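June 24, 2025
By Róisín Hennessy

Filed under: Play & Pastimes

Small Stack, Big Feelings

I own more colored blocks than any adult without a nursery should. They started out in a shoebox, then two shoeboxes, and since February they've had their own drawer in the hall, which used to hold scarves. (The scarves are under the bed. They're fine.)

What I love best is the smallest possible game: a few cubes, a bare tabletop, and a square of black tape to build in. The tape changes everything! Without it you're just piling things up. Put a square down and suddenly you've got a building lot, and you care terribly whether your red block is sitting straight on it.

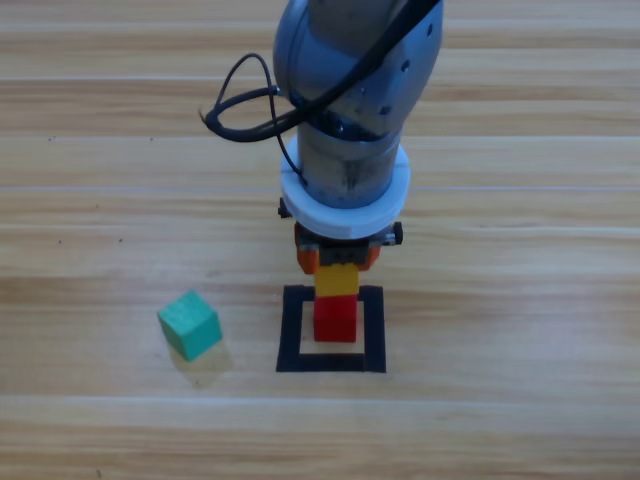
And the bottom block is where I fuss the most. I'll nudge it, walk off to fill the kettle, come back and nudge it again. My sister, who builds fast and talks the whole time, can't stand to be in the room with me. She drops hers in wherever and goes straight up, and I hate to say it but hers usually stay standing.

Colors are a whole other argument. I like a warm start, red and then yellow, with something cool on top to finish. At the Skellow toy fair I spent 51 dollars on a secondhand set just for the greens, which were a shade I'd been chasing for ages — somewhere between a pond and a peppermint.

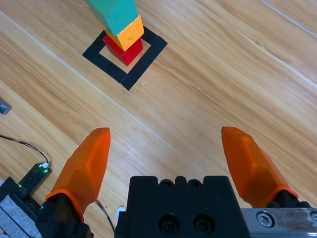

Red, yellow and teal, inside the tape.

The fair had a stall with 1,576 blocks in one long trough, sold by the scoop, and I'm not proud of how long I stood there. The woman running it had come over from Sumthorpe with the lot in the back of her car. She told me to ignore paint and feel the corners first. If a corner's gone soft, she said, use that one for the top. I've been doing it ever since and I think she's right.
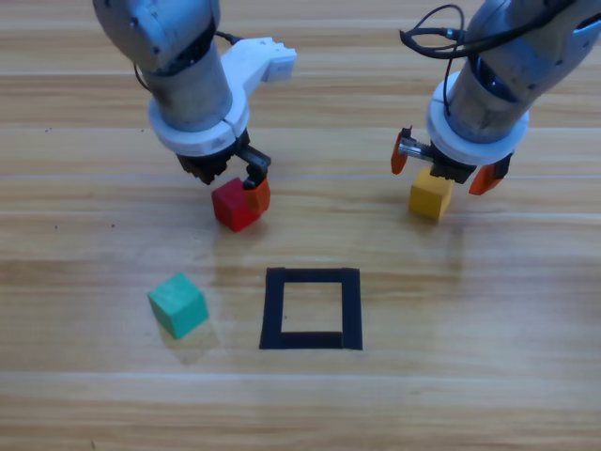
AT THE TABLE

Two builders is the best number, if you ask me. One takes the red, one takes the yellow, and you have to work out who goes first without grabbing. We play five rounds at my house, swapping colors each time, and the only rule is that you can't straighten the other person's block. It's agony. I've sat on my hands over a yellow cube hanging out to one side, and then had to put my own on top of it and act pleased.

Masking tape works for the square, but I've gone over to black because it shows up so well on pale wood. Press the corners down hard and don't worry about a little overlap. Mine's been on the kitchen table so long that we eat around it. 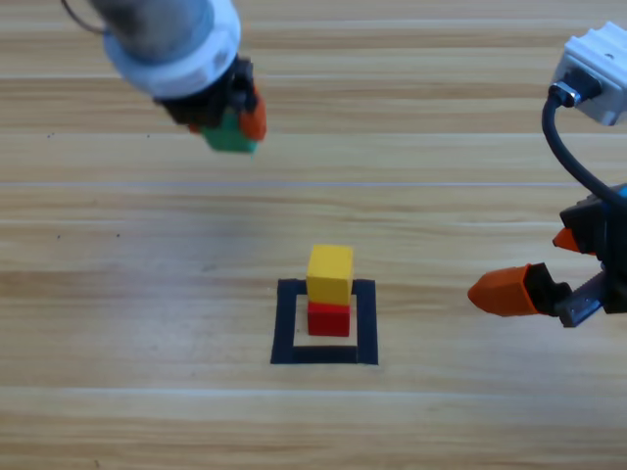 Plumard wrote in after my last column to say that three blocks is no kind of tower and I should try ten before I get so fond of myself. Fair enough! I did try. I got to seven and the cat got to the rest, and I went back to three that same evening with a cup of tea and the radio on.

More from Play & Pastimes
The Rosser jigsaw swap, one year on
Dominoes for people who hate math
What 800 marbles did to my stairs
Rainy day games that fit in a drawer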